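Search this site Go

Speaker notes: Who Pays for the Pipes?
29 July 2020
4 min read

Opening

Good evening, everybody, and thank you for giving up a summer night to talk about water mains. (Pause here, let people settle.) I've lived in Pristolholm long enough to remember when the big argument was over the color of the new bus shelters, and I do miss those days a little.

Start with Kamano Street. The water was off for most of a day in the spring, and the bakery had to close. Ask for a show of hands – who was on that block? Let one or two people tell it in their own words, but keep it moving.

How we got here

The main under Kamano is 58 years old. Plenty of others went in around the same time, when the town was growing fast and the state was helping with the bill. That help dried up, and for years the council kept rates low and patched things as they broke. I voted for some of those people, and I liked my low bill as much as anyone did!

Now the town serves 3,956 households, and 3,855 of them are on pipe that has never been replaced. Say that slowly. Say it twice if the fan is running.
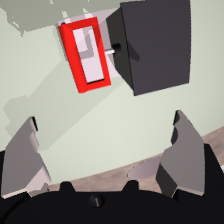
The Sevitz plan and the Quintana plan

Sevitz first. It borrows the whole amount now and adds some $300 a year to each household's bill. The work gets done sooner, and the streets get torn up once. The trouble is that folks on fixed incomes feel it right away.

Quintana goes neighborhood by neighborhood and pays as it goes. Smaller bills, longer wait, and a good many more detours – if you live on the east side, you'd be near the end of the line. I lean toward Sevitz with a discount for seniors, and I'll say so plainly, but I want to hear from people who don't.

Questions

Leave plenty of time. Somebody will ask about the pool, so be kind about it and steer back to water. Remind everyone that written comments are open through the end of August, and that the forms are on the table by the coffee.

Contact | © 2020 Pristolholm Town Talks | Back to top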